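Open lab at Pindeck, February. Got there late, parking was awful – Ehab Ait Brahim already halfway thru his intro. Student project is a two-arm drinks server, 12 weeks in. Tray, cups, tea later. Ashraf El Ouafi does the grippers, showed us teh green pads. Good crowd, loud.
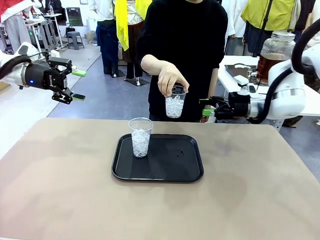
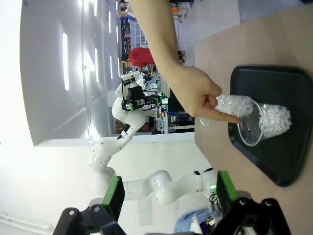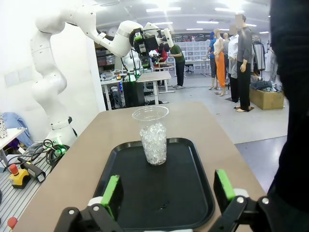
Black tray and clear cup in all three.

How long is the project running?
Until summer, then a new group takes over.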